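Search reviews
Enter keyword Go

Kavska simulation kit: a review after 58 hours of demonstrations

I run the demonstration side of a small manipulation project. We collect examples of a person steering an arm through everyday kitchen tasks, then hand them to Ishbel Paterson, who trains the policy. For the last two months we have used Kavska, a simulation kit sold by Stalavum, and I have logged 58 hours in it. I paid for the licence out of our own budget and have no tie to the company.

What you get

Kavska comes as a scene library, an arm model, a recorder and a replay tool. The scenes are tabletop ones with household objects and some storage furniture. You steer the arm with a handheld controller or a keyboard. The keyboard works, but I would only use it for checking a scene. Three of us tried recording with it and all three gave up the same morning.

Setup took me an afternoon. The install guide skips a step on graphics drivers, and Senga Purves had to find the answer on the user forum. After that it ran without trouble on a desktop machine that is not new.

Recording

Each attempt is saved as its own file, with the joint positions, the gripper state and the camera views on one clock. You press a button to start, press it again to stop, and then mark the attempt as keep or discard. I like that it asks right away. With our old recorder I was sorting attempts at the end of the day, and by then I had forgotten which ones had gone wrong.

Most of our work has been in the scene with the cabinet at the back of the table. The cup task is the one I know best. The arm comes down from above on the right, and the gripper has to meet the rim of the yellow cup without knocking it into the low black platform beside it. The gap there is small and it makes for good practice. The mug on the red plate is another task we record, and new people find it harder than it looks. 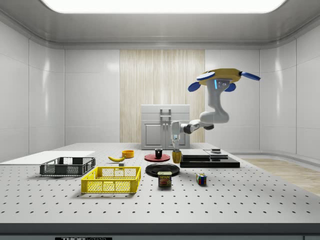 Scene changes

You can shuffle objects between attempts, and for a learning system this matters more than how nice the picture looks. If the cup is always in the same place, the policy learns the place and ignores the cup. Kavska lets you set a range for each object and then draws a new position every time. I set the ranges by hand for the plates and the crates, and left the small items on the default.

The default range is too narrow. Ishbel trained on our first batch and the arm did well until we moved the cup farther than it had ever been moved in recording, at which point it reached for empty table. We widened the range and recorded another 40 attempts of that task, and the next policy was better. I can't say how much of that came from the range and how much from the extra attempts.

Lighting can be changed too, though only from a short list of presets. I would like a slider.

Contact and grasping

Rigid objects behave well. The can and the Rubik's cube can be pushed and they stop where you would expect. Thin things are weaker. When I pinch the rim of a plate it sometimes jitters in the fingers, and I discard those attempts. The mesh on the yellow crate slows the replay if an object is resting against it.

Replay and export

Replay is the best part of the kit. You can step through an attempt, trim the dead time from either end and add a written label. Ea Snorradóttir does our labels and she got through a week's backlog in 2 sittings. Export to the common training formats worked the first time. The file names it makes are long and can't be changed in the settings, so we rename them with a script.

Support

I wrote to Stalavum in October with 3 questions. Two were answered the next day. The one on plate jitter is still open.

Who it suits

A small group that wants a lot of clean tabletop examples and already has someone to do the training. If you need cloth, liquids or two arms, look elsewhere. We looked at Fakinum before buying and its cloth was better, but its recorder dropped attempts during our trial.

Rating: 4 out of 5. We are renewing, and I have asked for a second seat for Senga.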